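Resetting the pick height on the Kikarholm bin cell after you've had the gripper off

I do this job often enough now that people keep asking me for the steps, so I'm finally writing them down. 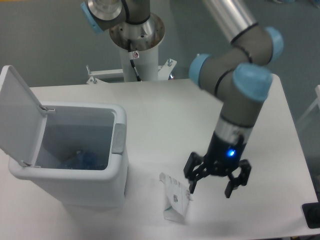
You'll need to do this any time the two-finger gripper has been off the arm, even if you put it back with the same bolts and you're dead certain nothing moved. Trust me, something moved! Last time I skipped it (my own fault, I was trying to get out the door by 4) the fingers came down 2 mm low and left a lovely scratch in the white tabletop.

What you want handy: a hex key set, a clean rag, a steel ruler, a feeler gauge and one of the paper packets from the pick test. Don't use a fresh stiff one. A packet that's been through a few drops behaves a lot more like the real thing.

Step 1. Put the arm in manual and drop the speed right down. I use 21 percent, which feels painfully slow until the first time you jog the wrong way. The other arm on the pedestal should be parked and locked out before you lean over the table.

Step 2. Wipe the collar where the gripper housing meets the wrist. Paper dust gets in there and it will hold the gripper off square. Then snug the bolts in a cross pattern, a bit at a time.

Step 3. Plug the gripper back in and wait for the blue light on the housing. No light? Check the connector before you go hunting through menus. Ratree Khamphan and I once lost most of a morning to a plug that was sitting half a turn loose.

Step 4. Open the fingers all the way and jog down over bare table, well clear of the bin. Stop a ruler's width above and go the rest of the way in tiny steps until the feeler gauge just drags under both fingertips. If one side drags and the other doesn't, the gripper's on crooked. Go back to step 2, sorry.

Step 5. Save that as your table height, then lay the packet down on a bit of a slant and teach the pick. I like the fingers to land either side of the middle and close across the short way. Grab it by a folded end and it tends to swing.

Step 6. Flip the bin lid right back before you teach the drop. I set the release point 38 mm above the rim, and I come in from the side away from the lid so the elbow has room to swing.

Step 7. Run the whole thing slowly, then bring the speed up in stages. Watch the wrist on the way over to the bin, not the fingers.

If the arm faults at the drop, it's nearly always because the bin has been nudged. Terence Garside put tape marks on his table over at Pryor and swears by them, though I keep peeling mine off by accident when I clean.

Save the program under a new name and keep the old one for a week or two.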